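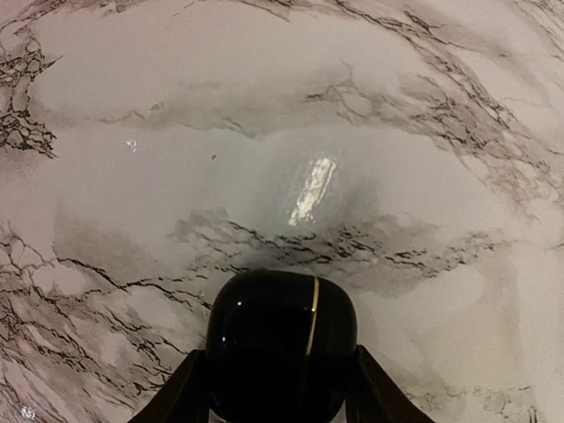 Silitz, April

Acid Etching of Polished Calcite Marble by Household Liquids
Project report, Materials in Building, second term
Yatziri Bañuelos and Karim Hajji
Supervisor: Thaddeus Mbeki

1. Background

Marble is metamorphosed limestone. Its main mineral is calcite, and calcite dissolves in weak acids. On a polished counter the loss of material is small, but it roughens the surface enough to scatter light, and the result is a dull mark usually called an etch. An etch is different from a stain. A stain is a colored substance held in the pores and can often be drawn out with a poultice. An etch has to be repolished.

Dark veining in white marble comes from impurities in the original limestone, such as clay, iron oxides or graphite. These minerals react with acid at a different rate than calcite, or not at all. We wanted to know if a sealer sold for kitchen use slows etching on the pale ground of the stone, and if veined areas behave differently.

2. Materials

Offcuts of white veined marble were supplied by the Beltrán stone yard. All came from one slab. They were cut into square tiles 50 mm on a side and finished with 500 grit paper, then with polishing powder on a felt wheel. Half of the tiles were treated with Gruneter, a penetrating sealer, following the directions on the can. The other half were left bare.

We used 4 test liquids: white vinegar, lemon juice, black coffee and tap water. Tap water served as the control.

3. Method

Each tile was washed, dried overnight and read with a gloss meter at the center. A measured drop of liquid was placed on the center and covered with a watch glass to limit evaporation. Contact times were 3 minutes and 50 minutes. The tile was then rinsed, blotted and left to dry before the second reading. Rigoberto Ventura ran the gloss meter for all readings so that placement stayed consistent.

On tiles where a vein crossed the center, the drop was placed over the boundary between vein and ground. These tiles were kept as a separate group.

4. Results

Vinegar and lemon juice lowered gloss on every tile, sealed or bare. The marks from the short contact time were visible only at a low angle to the light. The marks from the long contact time were visible from any direction and could be felt with a fingernail. Lemon juice caused the greater loss.

Coffee left a brown ring on the bare tiles with little change in gloss. On the sealed tiles the ring wiped off with a damp cloth. Tap water caused no change that the meter could resolve.

On the veined group, the dark lines kept more of their shine than the stone next to them. After long contact with lemon juice they stood slightly above the surface under a hand lens.

5. Discussion

The sealer reduced staining but gave no useful protection against acid. This fits the way it works: it fills pores below the surface and leaves the calcite at the surface exposed. A film-forming coating might perform differently, and we did not test one.

The main source of error was the gloss meter, whose window is wider than many of the veins. Readings on the veined group therefore mix vein and ground and should be taken as qualitative.

6. Further work

Consuelo Ibarra at the Emport workshop has offered honed offcuts of the same stone. A honed finish starts with lower gloss, so etching should be harder to see on it. The same procedure could be used with no changes except the final polishing step.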